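Action chunking (robot control)
Reading time: 5 minutes

Action chunking is a way of getting a learned robot policy to plan a short run of movements in one go, and then carry out some or all of that run before it looks at the world again. I keep this encyclopedia mostly for people who have just joined a robot learning project and keep hearing words in meetings, and "chunk" is probably the one I get asked to explain most often. It's a lovely simple idea with a few nasty corners, so I've written it up at some length.

The basic idea

A plain policy takes in the latest camera pictures and joint positions, gives back one action, and then does it all again a moment later. That's fine on paper. The trouble is that tiny mistakes pile up - each action nudges the arm to a place slightly different from anything in the training data, the next guess is a little worse, and before long the gripper is hovering beside the thing it was meant to pick up, looking thoughtful.

With chunking, the policy gives back a whole list of actions for every look. In Stivex, the small control stack I work on (and the one I'll keep going back to, sorry, it's what I know), a chunk is 20 steps long by default. Fewer decisions means fewer chances to drift, and it also helps with pauses. People who drive a robot by hand stop and think now and then, and a one-step policy that learns from those recordings can learn to stop as well, and then never start again!

Where it shows up

Small desk jobs are where I'd point a newcomer first. Pulling a marker out of a pen cup or putting one in sounds like nothing at all, but it has a bit of everything: a thin object, a narrow opening, a cup that's free to move, and mesh sides that let the background show through and give depth sensing a hard time.

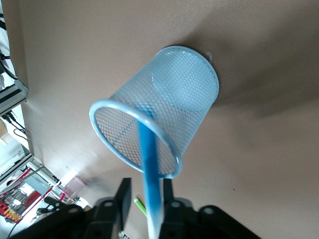 The awkward bit in a job like that is the stretch where the marker is partly inside the cup. Move it sideways and it can press on the rim, and the cup may roll or slide. A chunk that was planned before the cup shifted still thinks the cup is where it used to be, and it'll happily go on thinking so until the chunk runs out. Longer chunks give smoother motion, shorter ones react sooner, and most of the tuning you'll ever do is haggling between those two.

Cups on their sides are a good test for the perception part as well. If all your training runs have the cup standing up, the policy may well have learned "go down from above" and very little about where the opening is. I always ask for a decent share of tipped cups in the data, pointing every which way.

Overlapping chunks

You don't have to finish one chunk before asking for another. A common trick is to ask for a new chunk at every step and blend all the guesses you hold for the present moment, usually with a weighted average. This is called temporal ensembling, a grand name for taking an average. It makes the arm look very calm.

It can also make the arm wrong. Suppose one chunk wants to pass to the left of the cup and a newer one wants to pass to the right. Both are perfectly good plans, and the average goes straight through the middle. I spent most of a summer on a bug in Cukville (our test runner, named before I joined) that was nothing more than this, and I'd blamed the camera mount, the cable and the gripper pads before I thought to plot the chunks on top of each other. Plot your chunks! It takes ten minutes.

Delay

The model needs time to think. If it takes 200 milliseconds to produce a chunk, the first few actions are already out of date when they arrive, as they were meant for an arm position that has since gone by. There are three usual ways round it. You can stop the arm and wait, and get a jerky robot. You can throw away the stale steps at the front of the new chunk and join in partway. Or you can start the next request early, while the present chunk is still running, and pass along the actions you're already committed to so that the new plan carries on from them.

Stivex does the third by default and falls back to the second if a reply comes in late. When replies take more than 300 milliseconds it holds position and writes a line to the log. Please read that log. I've seen people retrain a model twice over what was a busy graphics card.

One more thing on timing: stamp your pictures when they're taken, and never when they turn up in the queue. A wrist camera moves with the hand, so a late stamp makes it seem as if the object has moved when it's really your clock that's off.

Choosing a chunk length

I don't have a formula, and I'd be a bit wary of anyone who does. What I do is train with a longer chunk than I expect to need, then change how many steps are run at test time, which needs no retraining at all. For slow reaching, nearly the whole chunk is fine. For anything with contact I cut it right down. In the Gallardo set, our desk-tidying recordings (roughly 800 runs at the moment), running half of each chunk has been a sensible place to start, and I'd only go lower once the delay was sorted out.

Grippers deserve their own mention. Open and close commands are close to on-or-off, and averaging them gives you a hand that's half shut and holding nothing properly. Keep them out of the blending and just take the newest one.

Terms you may meet

Horizon: how many steps the model predicts. Execution length: how many of those you run before switching to the next plan. Receding horizon control: the older name, from classical control, for planning far and acting near, and well worth reading up on - a lot of this ground was covered long before anyone trained a network on it. Open loop: running without looking, as every chunk does between one look and the next.

Last revised 25/06/2023. A section on Burkix, the new scheduler, will be added in July.

Related entries
Temporal ensembling
Wrist cameras and hand-eye calibration
Teleoperation recordings: trimming the pauses
Depth sensing on mesh and see-through objects
Receding horizon control

Contact | Copyright the author, all rights reserved | Back to top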